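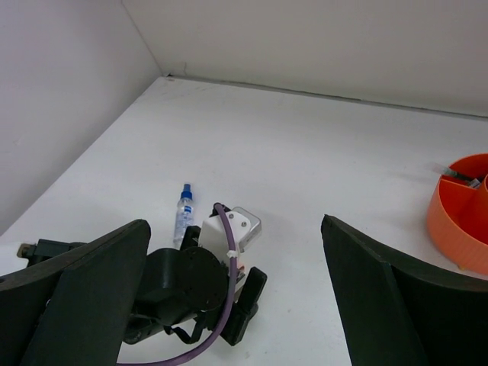 For most of March I believed we had a perception problem. I told people this at lunch. I had a slide.

The task is a dull one on purpose. Two arms share one table, the left one picks a thing up, passes it across, and the right one puts it in a container. We call the benchmark Jodden, after a name somebody typed into a config file before there was anyone around to object. The policy behind it is a fairly ordinary imitation learner: people drive the arms through the task, the network watches the wrist cameras and the joint angles, and then it has a go on its own. We had 248 demonstrations and a success rate that made me want to take up gardening.

The failure was always at the handover. The right arm would drift in, stop a bit short, and hover there like someone waiting to be introduced at a party. Then it would close its fingers on air with great confidence.

My theory was that the wrist view got confused once the other gripper filled up a good chunk of it. It's a reasonable theory. You have your own two fingers in view at all times, and then a second gripper arrives with its bracket and its cable and its general untidiness, and the poor network has to work out which bits are it and which bits are its colleague. So I masked things. I spent the better part of a fortnight masking things. The number moved by less than the spread between seeds, and in one case it moved the wrong way.

What got us out of it was Bite, which started life as a debugging script and has since been promoted to a method. The idea is small. We normally train the gripper opening as one more continuous number in the action chunk, sitting beside all the joint targets and weighted the same. Closing takes a tiny slice of each demonstration, so the loss barely notices if the timing's off. Bite pulls the closing out and gives it a separate head that predicts how many steps remain until the fingers shut. The rest of the policy is conditioned on that count. Nothing else changes: same cameras, same data, same network otherwise.

We ran 60 handovers for each of four variants, on the same table, with the start positions shuffled. The baseline got its usual third. Masking got its usual third, slightly more smugly. Bite got 48. Bite plus masking got 47, so the fortnight is officially a write-off and I've coloured that row of the spreadsheet grey.

The bit I find interesting is the hovering. When you plot the countdown during a baseline-style failure, it sticks at three steps and stays there. The demonstrations have a pause in exactly that spot, where the human operator lines things up before committing, and the policy had learned the pause beautifully. It was imitating our hesitation. I went back through the recordings and a fair few of the longest pauses were mine.

Caveats, before someone at Tultindale emails me. It's one task and one pair of arms. The objects were all rigid, and I'd expect the countdown to be a lot less useful on cloth, where there's no obvious moment to count down to. We also haven't tried it with fewer demonstrations, which is the experiment everyone asks for and the one I keep putting behind tidying the cables.

I've kept the slide about perception. It had a nice diagram on it, and I'll have the leftover masks running on the Brorow data by Tuesday.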